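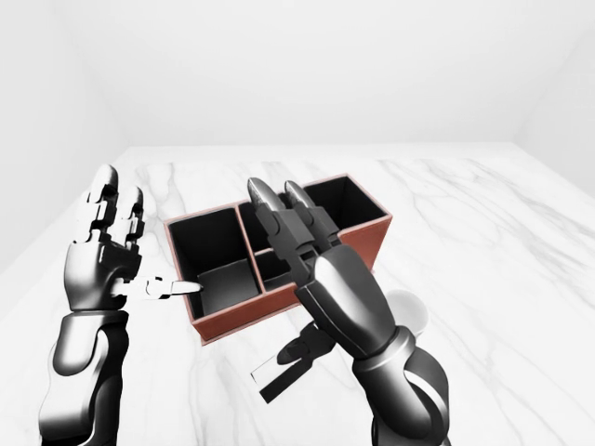 Why do companies open in new towns?

My aunt works for Canix, and when they picked Estport for their new factory I asked her a zillion questions. Why there? Well, a company needs people who know how to do the work, and Estport has plenty — it used to have two big factories of its own!
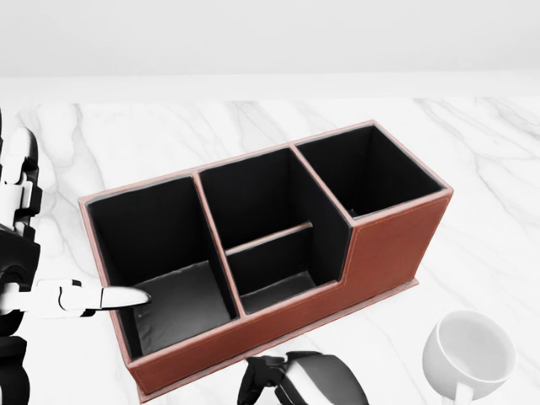 It also needs roads for the trucks and a building that isn't too pricey. Canix is hiring 228 people, and they'll all buy lunch and shoes and haircuts in town. So the sandwich shop might need a new helper too — one job can help make another. Cool, right?

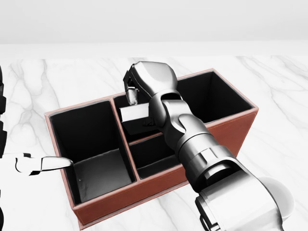 A reddish-brown leather desk organizer on a marble tabletop.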